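Diary, 6 August 2018

Tondard delivery spec, second reading. Notes on Halim.
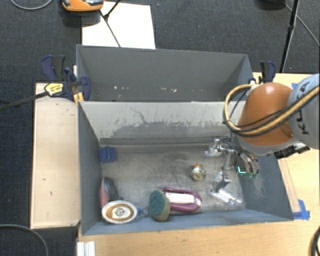 KUKA arm over the gray bins.

Got the full Tondard document this morning, 102 pages, and read it through before lunch. The short version is that Halim goes out as a six-part series, one part a week, and not as the eight we budgeted in April. Grerkness are still the producers of record. Tondard takes first window in its own territories and has an option on a second season that has to be exercised within 196 days of the last part going live. I had assumed the clock started at delivery. It doesn't, and that changes when the writers' room can be paid.

Running time is the real issue. Total assembled material is now about 300 minutes, and the six slots will take less than that once the recap and credits are counted. Savvas Mitsotakis-Vlachou thinks the cuts should come out of parts 2 and 3, where the brothers are in Nakville and the plot mostly waits for the trial. I agree on part 3. Part 2 has the ferry sequence, and if that is shortened the reveal in part 5 has no setup. Sent him a marked script with the lines I think are load-bearing.

Read the credits annex twice. The main title card may carry one "created by" and one "developed by" and nothing else. Khairul Yeoh has a "based on the radio play by" credit in his contract, so either it moves to the end crawl, which he has to approve in writing, or Tondard grants a waiver. Called him at two. He is relaxed about position but wants the wording kept exactly, including the original title of the play. Wrote that down and sent it to Grerkness legal.

Sound. The spec asks for a stereo mix and a surround mix, plus a separate music and effects track for dubbing. We have the first two. The music and effects track for part 1 came back from their check with a note: dialogue bleed in the courtroom, from a radio playing in the background with intelligible speech on it. The radio is in the story, so it can't simply be muted. Either we rebuild the room without the voice and supply the radio as an optional stem, or we argue that it is source sound. Rebuilding is faster than arguing. Asked the mix house for a price.

Subtitles. They want a forced narrative file for the letters and the shop signs, separate from the full subtitle file. We had them merged. Half a day's work per part, I would think, probably less for part 4, where hardly anyone reads anything.

Picture is fine apart from one item. The archive newsreel in part 1 is interlaced and was converted badly; there is combing on the crowd shots. The original transfer is on the second drive, so it can be redone from source. I looked at the scene again while checking and still think it runs long, but the opening has been approved and I'm leaving it alone.

Music rights: the song over the end of part 6 is cleared for broadcast and for five years of streaming. Tondard wants ten. The publisher has not replied. If the price is silly we use the instrumental cue from part 4, which the composer prefers anyway - he has told me so several times.

Evening. Rewatched part 5 at home with the sound low, mostly for pace. The argument on the stairs works better since the trim. The cut to the empty office comes maybe a second early. Note to the editor in the morning.

To do: waiver request, stem price, revised slot timings to Savvas, chase the publisher. Also find out who at Grerkness signs the option schedule now.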